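Lininis Two-Section Sheet Metal Parts Bin, Gray 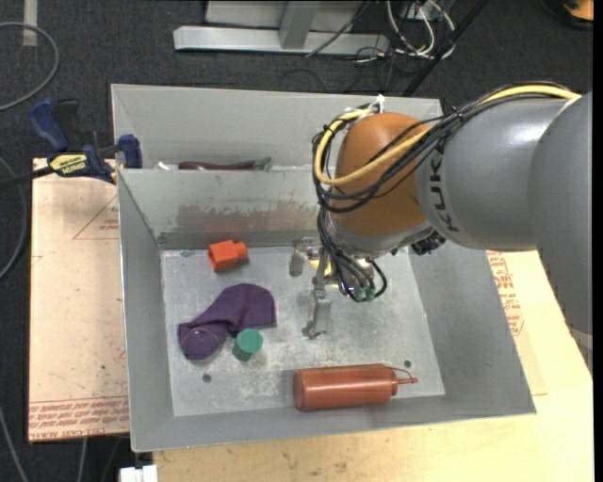
Gray metal bin with divider, on a wood tabletop.

I have been selling and using shop storage for a long time and the Lininis bin is the one I keep going back to, so I get to write this page myself instead of pasting in what came from the maker. If you just want the short version: it's a big, plain metal bin with sloping walls and a divider, it holds a lot of small heavy stuff, and you can scoop parts out of it with one hand while your other hand is busy. Still here? Good, I have opinions.

I bought my first one for my own bench before we ever listed it. I was using plastic totes from Perkum back then, and I have nothing against them (I still keep rags and gloves in mine), but fill one with cast fittings and the bottom bows, and then it rocks every time you reach in. The Lininis just sits there. I filled mine with pipe elbows the day it arrived and didn't move it again until August, when I finally had to repaint the bench.

The sloping walls are what sold me. With straight sides the last handful of anything ends up jammed in a corner and you're picking at it with your fingernails! With a slope, parts slide back toward the floor of the bin as you take from the pile. It's not magic, and long bolts will still tangle up on each other, but washers, nuts, short fittings and castings all behave pretty well.

The divider gives you a narrow compartment in back and a bigger one in front. I keep whatever I'm working through in the big side and the odd ones in the narrow side, meaning the rejects, the wrong threads, the one metric nut that somehow got in. My buddy Dirk Lenz does it the other way around and puts his finished pieces in back. Either way works. The divider on this model is fixed, so if you like to change your layout every week, look at the Aitken rack bins instead. They have slots and loose dividers, and they cost more.

How it wears

It's going to get scuffed. If you throw metal into metal all day long you'll see scrapes and brownish discoloration on the divider and a dull floor before too long, and that's fine with me. I wipe mine out with an oily rag when I remember, which isn't often. If your shop is damp I would do it more than I do, and I wouldn't leave wet parts sitting in there over a weekend. I don't recommend painting the inside. I tried it once with some leftover enamel and spent the next month picking green flakes off of my fittings.

For a bench top, I like to put a thin rubber mat under it, especially on wood. A full bin will dent a soft top if you drop one end, ask me how I know. On a steel bench the mat also cuts down on the racket.

Please don't pick it up full by the rim. The edges are folded but they are still sheet metal, and a loaded bin is a two-person job or a cart job. Wear gloves when you unpack it too.

What people ask me

Can you stack them? Not when they're full. Empty ones will nest a little, but the divider gets in the way.

Does it come with a lid? No. Skanari makes a flat steel cover that fits well enough, and we can order it in if you send us a note. I don't use one myself.

Will it hold liquid? No, the seams aren't sealed. Use a drip pan for that.

Can I get it in another color? Gray is what we have. We had blue for a while and they sat.

Ordering

The item number for the single bin is 2,393 in the printed catalog and you can just type 2393 in the search box. The pallet listing is 3757, and that one ships by freight, so we'll call you to set up a delivery time and find out if you have a dock. Singles go out in a double-walled carton. If yours shows up bent, take a picture before you throw the box away and email it to me, and we'll get another one moving. You don't have to send the bent one back unless we ask.

We have 131 singles in the warehouse as I write this, and the next batch is already on order. Prices for shops buying more than a pallet are handled by Ruairi Imrie, who is a lot more patient on the phone than I am and can also put together a mixed order with the Aitken racks if you want both.

One more thing about returns. Unused bins can come back within a month and we'll refund the bin but not the shipping. Used ones we can't take, even if you only had it out for a day, and I'm sorry about that but scratched bins don't resell. If you're not sure about the size, call first and I'll go measure one for you.

Page updated 5 Nov 2025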